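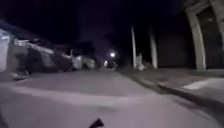

A wide street at night, with a low house on the left.

How does a message travel through the internet?

When you send a message to your grandmother, it looks like it jumps from your phone to her phone in one second. In reality it makes a long trip, and it does not travel in one piece.

First, your phone cuts the message into small parts. We call these parts packets. Each packet gets a label, like an envelope. On the label is the address of the sender, the address of the receiver and a number. The number tells which part it is.

Then the packets go out by radio to an antenna, or to the small box in your home, which is called a router. From there they go into cables. Many of these cables lie under the ground, and others lie on the bottom of the sea. Inside is very thin glass, and the message runs through the glass as flashes of light.

On the way there are many more routers. Every router reads the label and decides where to send the packet next. If one path is too full, it can choose another path. So packet 3 can arrive before packet 1! The phone of your grandmother puts them again in the right order, and she can read your words.

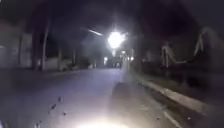
A street lamp shining over a dark road.

What if a packet gets lost? This happens quite often. The receiving phone sees that a number is missing, and the part is sent one more time.

Can a stranger read it? Many message apps change the words into secret code before they leave your phone. Only the phone of the other person has the key to open it. But remember, the person who receives your message can still show it to others. Think before you send, and ask an adult if you are not sure.

Try it at home: write a sentence of 13 words on paper and cut it into single words. Put a number on the back of each one, mix them and give them to a friend. Can your friend build your sentence again?

Text: Fidelina Tamayo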